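# Unit 3: Notice, Comment, and the Making of Rules

These notes accompany the Tuesday lecture and should be read before the discussion section. They assume that you have completed the reading on delegation. Students who missed that session should at least know that legislatures commonly pass statutes in broad terms and leave the details to agencies, and that those details, once adopted in the proper form, have the force of law.

## 1. Why agencies must ask first

An agency that writes binding rules exercises a power that most people associate with elected bodies. Its officials are usually appointed, and many serve through changes of administration. The requirement that an agency publish a proposal and receive comments on it is one answer to the concern this raises. At the federal level the basic procedure is set out in the Administrative Procedure Act of 1946. Most states have a similar statute, and a number of counties and cities have adopted local versions.

The usual sequence is short:

1. The agency publishes a notice of the proposed rule.
2. The public is given an opportunity to submit written comments.
3. The agency considers what it has received.
4. The agency publishes the final rule with a statement of its basis and purpose.

Each step has produced a good deal of litigation. The notice must give enough information for a reader to respond in a useful way. If an agency relies on a technical study, courts have often required that the study be made available while comments can still be filed. The final rule may differ from the proposal, but it must be what the federal courts call a "logical outgrowth" of it. A final rule that no reader could have anticipated will generally have to be proposed again.

Note also what the procedure does not cover. Interpretive rules, general statements of policy, and rules of internal agency organization are exempt under the federal act, as are cases in which the agency finds good cause to proceed without notice. The line between a policy statement and a binding rule is one of the harder questions in the field – we return to it in Unit 5.

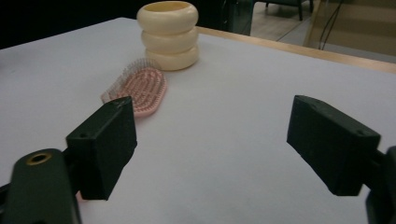

## 2. Who comments

The law opens the comment period to anyone. In practice participation is uneven. Trade associations, large employers, and advocacy groups with permanent staff follow the published notices and file on most proposals that affect them. Individuals tend to comment only when a matter has received press attention or when an organization has asked them to write.

Three kinds of comment should be distinguished.

**Technical comments** address the evidence or the legal authority for the rule. They are often long and may attach data or expert statements. Agencies devote most of their written response to them.

**Experience comments** describe how a rule would work in a particular home, shop, or workplace. They are usually brief. Their value lies in facts the agency did not have, and a single letter of this kind can expose a gap in the drafting.

**Mass comments** are filed in large numbers with the same or nearly the same text. They show that people feel strongly, but they add little to the record beyond the first copy.

### Case for discussion: the Lahlou County permit rule

Read the packet on the Lahlou County home business permit rule in full. The county's licensing department proposed that any resident who sells goods or services from home obtain a yearly permit, display it near the entrance, and accept one inspection per year. The comment period closed with 1,118 comments on file. Of these, 914 used a form letter circulated by Alura, a membership association for home-based sellers.

The department grouped the form letters as a single comment and answered it in two paragraphs. It answered the remaining comments by topic. In the final rule it dropped the display requirement, kept the permit, and limited inspections to businesses that receive customers on the premises. Alura argued that its members had been ignored. The department replied that the change to the inspection provision came from the individual letters, 17 of which described businesses that operate entirely by mail.

Consider whether both positions can be correct. The department was under a duty to consider significant points, and the form letter made one point, which was opposition to any permit at all. No law required the department to treat the volume of letters as a vote. A county official who disregards several hundred residents may nonetheless pay for it at the next election, and members of the county board read the same file.

## 3. The duty to respond

An agency need not answer every comment. It must answer those that are significant, meaning those which, if accepted, would call for a change in the rule or would cast doubt on its reasoning. A reviewing court asks whether the agency looked at the relevant evidence and gave a reasoned explanation for its choice. Failure to address a serious objection is among the more common grounds for setting a rule aside as arbitrary.

This duty has costs. Responses take staff time, and statements of basis and purpose have grown well beyond the "concise" form that the 1946 act describes. Some scholars argue that agencies now avoid rulemaking altogether and turn to guidance documents, which are quicker to issue and harder to challenge. Others regard the burden as a fair price for the power involved.
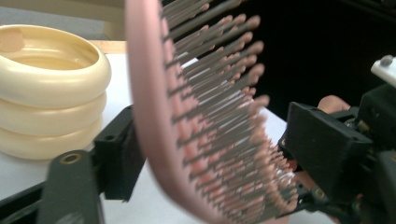 Ekaette Onyeka objects that the debate over cost starts in the wrong place. On this view the comment period comes too late to matter, as the agency has by then chosen its approach, consulted the parties it knows best, and drafted its text. Comments may trim a rule at its edges – the Lahlou County inspection clause would be one instance – but they seldom reach the decision to regulate. Onyeka would require a published summary of all meetings held before the notice is issued.

Compare this proposal with negotiated rulemaking, in which the agency convenes affected interests to draft a rule together. Both seek earlier participation. They differ in who is admitted to the room and in how much the general public learns of what was said there.

## 4. Preparation for section

Bring written answers, no more than one page in total, to the following:

- Which provision of the Lahlou County rule is most open to challenge as something other than a logical outgrowth of the proposal?
- Should an agency report the number of identical comments in its final statement? State the strongest argument against your own position.
- Draft one experience comment of your own on the original proposal. Keep it to a single paragraph and include at least one fact that the department could not have found in its own files.

Late papers are accepted until 5 p.m. on the day of section. The packet remains on reserve at the library desk and may not be taken out overnight.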